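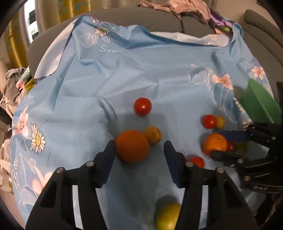 The Tuvwood Trail Kit is the first aid pack I hand to friends before their first long hike, and I've carried one myself since October. It comes from Tedix, a small outfit that builds gear for people who walk a long way from the nearest road, and you can tell that the people packing it have been out there too. Everything lives in one roll-top pouch that opens flat, so you can see the whole lot at a glance (no more digging for tweezers with cold fingers!). I like to lay my supplies out on a cloth before a trip, food included, the way the oranges and tomatoes are spread out on the blue floral one, and the kit works beautifully for that kind of check. Unroll it, run your eye along the pockets, roll it back up and go.

What's in the pouch

Triangular bandage, 2
Elastic wrap, 2
Gauze pads, 7
Blister dressings, assorted
Moldable splint, 1
Tweezers and blunt-tip shears
Gloves, tape, pencil and note card

The splint is my favorite piece. It bends by hand, holds its shape once you fold a curve down the middle, and slides in along the back of the pouch where it stiffens the whole thing. The shears go through a boot lace or a pack strap without any fuss. There are no medicines in the kit, so add your own and check the dates on them.

The note card is printed on both sides with spaces for time, pulse, breathing and what you've done so far. Fill it in with pencil, even in rain. We used ours on the Imley loop for a turned ankle, and it was so nice to have it all written down when we met the ranger!

Item number: 3534
Refill pack: 1846 (everything except the shears, tweezers, splint and pouch)

Print this page | E-mail this page

Comments

Espinoza
Does the splint go back flat after you've used it? Mine has a crease now.

Prasert Somboon
Roll it tight around a water bottle, then unroll it. Takes out most of the crease.

hillwalker7
Wish the pouch came in orange, but the kit is great.

Contact | Copyright Tedix | Back to top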